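From: Kekeli Atinga
To: trisdale-floor4
Date: 8 July 2024
Subject: Re: [trisdale-floor4] Mugs, bottles and the new "one vessel" rule

On Monday morning the Gallardo Building office wrote:

> Hi all,
>
> After the kitchen audit we have decided to try something new. Starting
> next month each person on the floor may keep ONE drinking vessel at
> work. Shared desks and carrels should be clear of cups at the end of
> the day. Anything left out will be moved to the kitchen and held for
> a week.
>
> The audit found 113 cups, mugs and bottles on the floor, against
> 77 people with a badge. We think a matching set of Clurnis tumblers
> (one each, with your name on it) would fix this, and would also cut
> down on spills. Cost is $279 for the first batch.
>
> Thoughts welcome!

You asked for thoughts, so I have a few, and most of them are grumpy.

First, the numbers. 113 vessels for 77 people is not even one and a half each. I have more than that in my car. If the audit had come back with four or five per head I'd be on your side, but a person who drinks coffee in the morning and water the rest of the day needs two containers, and a lot of people seem to be getting by with one. Did the audit count the guest mugs in the kitchen cabinet? I asked last week and didn't get an answer. Those belong to the floor, so they should come off the total before anyone starts drawing conclusions from it.

Second, the tumblers. We did this in November with the Dastis lunch boxes. Same pitch, matching set, names on the lids. Go look in the bottom drawer by the fridge and tell me how many are in use. I found a stack of them in there on Friday with the stickers still on. I don't see what's different this time except the shape.

I'd also like to know who measured the spills. The email says a matching set would "cut down on spills" as if that were a known thing about matching sets. A tumbler goes over when you hit it with your elbow, whoever's name is on it.
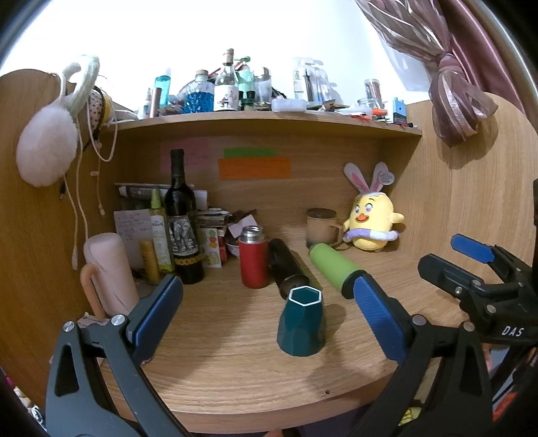 What I'd fix is the desks, or more exactly the lack of any place on them to put a drink. The carrels have sides and a back, so whatever people bring ends up in the same space as the papers and the keyboard. Look at the one in the photo: the red bottle is standing there with no cap on, and the black tumbler and the lime green one are both lying on their sides. There's a whole shelf running across the top of that desk. Put a rubber mat on the shelf, ask people to keep drinks on it, and you have a rule that a normal person might follow. The tan mug in the back has a lid, and I'd take a mug with a lid over a bottle without one any day, so if you want to spend money, buy lids. And please don't let the clear-desk sweep carry off the chick with the bunny ears. It isn't a drinking vessel and it isn't hurting anyone in that corner.

Third, the holding shelf. Who washes what gets moved? If the answer is "the owner, when they come to get it," then we are going to have a week's worth of old coffee sitting in the kitchen, which is where people eat. At my last job they tried exactly this with a plastic tub. The tub was gone inside of two weeks and I will spare you the reason. If you're set on it, somebody has to rinse things the same day, and I'd want that person named in the next email before I agree to anything.

Fourth, "one vessel" can't be enforced and I think you know that. Is a thermos a vessel if it holds soup? Does a faceted cup that someone keeps pens in count? I can already hear that argument happening next to the sink. I'd rather have a plain rule about lids and where drinks go, and leave the head count alone.

So, what I'd go along with:

Lids or caps on anything left on a shared desk.
Drinks on the shelf, on a mat. I priced mats at the restaurant supply place and it comes to $80 for all the carrels -- well under the tumblers.
Anything left over a weekend goes through the dishwasher and back to the kitchen cabinet. No holding shelf.
No Clurnis order until somebody has found a use for the lunch boxes.

I'm willing to be talked out of the mats if someone has tried them and they slide around. I'm not willing to be talked into the tumblers on the strength of a picture in a catalog. If there's a sample, leave it in the kitchen for a couple of days and let people drink out of it first.

Also, the dishwasher still isn't draining right. I reported it twice. That might be part of why cups stay on desks, and it wasn't in the audit at all.

Kekeli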